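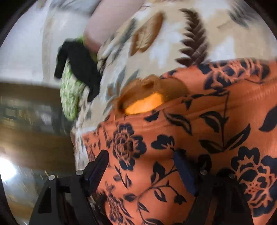

Tela naranja con flores y hojas en azul marino oscuro.

Casa y oficio > Entrevistas > Textil

13 de marzo de 2022 — Por Brock Cloutier

Clifford Bélanger aprendió a coser edredones a los treinta y cuatro años, en una cocina, con una máquina prestada que perdía aceite. Hoy tiene un pequeño taller en Wosholm, en la planta baja de una antigua imprenta, y allí repara colchas, cojines y mantas acolchadas que otras personas ya querían tirar. Me recibió un martes por la mañana. La entrevista la hicimos en francés y la he traducido yo mismo al español, así que las faltas de elegancia son mías y no de él.

Lo primero que quise saber fue por qué reparar, cuando una colcha nueva cuesta a veces menos que el arreglo. Bélanger no se ofendió con la pregunta. «Me la hacen cada semana», dijo. «Yo contesto siempre con otra pregunta: ¿cuánto tiempo ha dormido usted debajo de ésta? Si la persona me dice dos años, quizá le aconsejo comprar otra. Si me dice desde que nací, ya no hablamos de precio.»

Su primer trabajo pagado fue una colcha de su vecina de Grustel, el pueblo donde vivía entonces. El relleno se había desplazado todo hacia los pies y la parte de arriba era sólo dos telas, una contra otra, sin nada en medio. Tardó casi un mes. «Cobré muy poco y lo hice mal», recuerda. «Cosí el relleno nuevo sin fijarlo a la tela, sólo por los bordes. A los tres lavados estaba otra vez en los pies. Tuve que abrirla y empezar de nuevo, y esta segunda vez no cobré.»

Le pregunté qué se aprende de un error así. Pensó bastante rato antes de contestar. «Que el acolchado no es un adorno. La gente ve las líneas de puntadas y cree que son un dibujo. Pueden ser un dibujo, sí, pero antes que todo sujetan. Cuando llega una pieza al taller, paso la mano abierta por encima, muy despacio, con los ojos en otro sitio. La mano encuentra los huecos mejor que la vista.»

En una libreta de tapas grises apunta todas las piezas que entran. El año pasado cerró la primera libreta y empezó otra. En total lleva 1.661 reparaciones anotadas, con la fecha de entrada, el tipo de daño y una muestra del hilo pegada con cinta. Me dejó hojearla. La letra es pequeña y muy inclinada, y algunas páginas tienen manchas de café. Al lado de un cojín de Fehr hay escrito solamente: «perro».

— El perro es el daño más frecuente? — le pregunté.

«No, el más frecuente es la lavadora. El perro muerde en un lugar y se acabó, es un daño honrado. La lavadora lo estropea todo un poco. El agua demasiado caliente, el centrifugado demasiado fuerte, y sobre todo el tambor demasiado pequeño. Una colcha de cama grande necesita espacio para moverse. Si entra a la fuerza, sale con el relleno hecho bolas.»

Sobre el lavado habla mucho, y con cierta pasión. Aconseja agua fría, poco jabón y ningún suavizante. Para secar, recomienda tender la pieza plana, sobre dos cuerdas o sobre una mesa grande protegida, y darle la vuelta a las pocas horas. Colgarla de una esquina le parece casi un crimen. También dice que lavamos demasiado: a una colcha que se usa encima de sábanas limpias le basta, según él, con una o dos veces al año, y el resto del tiempo una ventana abierta.

Hablamos después de las telas estampadas, que son su gusto y también su dificultad. Cuando hay que poner un parche en una tela lisa, el problema es el tono. Cuando la tela tiene flores, el problema es continuar la flor. «Hay clientes que quieren que no se note nada», explica. «Eso con un estampado grande es muy difícil, salvo que tengas la misma tela, y casi nunca la tienes. Entonces busco en el revés, en el dobladillo, en la parte que queda debajo de la almohada. Muchas veces la propia colcha tiene escondido el trozo que necesita.»

Y cuando no lo tiene, propone lo contrario: un parche que se vea. Me enseñó una manta infantil con una luna de algodón blanco cosida sobre una quemadura de plancha. La dueña, que ya es adulta, pidió primero un arreglo invisible y después cambió de idea. «Vino a buscarla y se quedó mirando la luna. No dijo nada. Pagó y se fue. Al cabo de dos semanas me mandó otra manta, de su hermano, y me pidió un sol.»

No todo sale bien. En julio, durante una ola de calor, se le rompió la máquina principal, una Disard de segunda mano que pesa más que una estufa. Estuvo doce días cosiendo a mano y tuvo que devolver varios encargos. «Me dio vergüenza llamar a la gente», confiesa. «Pero cosiendo a mano volví a mirar las puntadas. Con la máquina vas rápido y miras la línea. A mano miras cada punto. Ahora todos los finales los hago a mano, aunque me cuesta más tiempo.»

Quise preguntarle también por el dinero, porque pocas veces se habla de ello en las entrevistas sobre oficios. Un arreglo pequeño empieza en 12 euros. Rehacer entera una colcha de matrimonio, con relleno nuevo, puede pasar de 200. Bélanger reconoce que de esto solo no viviría. Dos tardes por semana da clases en el mismo taller, para grupos de cinco personas como máximo, porque no tiene más sillas.

«Los alumnos quieren empezar por una colcha de cama. Yo les hago empezar por un agarrador de cocina», cuenta. «Es un cuadrado, tiene relleno, tiene costura, tiene borde. Si el borde te sale torcido en veinte centímetros, imagínate en dos metros y medio. Algunos se enfadan. Una señora hizo siete agarradores antes de pasar a un cojín, y ahora cose mejor que yo las esquinas.»

Antes de irme le pregunté si tiene en su casa alguna colcha hecha por él. Se rió por primera vez en toda la mañana. Me dijo que duerme con un nórdico comprado, blanco, de los más baratos, y que tiene una colcha empezada desde hace cuatro años en el estante de arriba. Le faltan el borde y una esquina. «La bajo cada invierno», dijo, «le quito el polvo, coso un rato, y entonces entra alguien con una urgencia.»

Mientras yo recogía mis cosas entró un hombre con una bolsa de basura muy llena debajo del brazo. Bélanger le señaló la mesa, apartó la libreta y buscó las gafas.

Este sitio utiliza cookies propias y de terceros para mejorar la navegación. Si continúa navegando, consideramos que acepta su uso. Aceptar | Más información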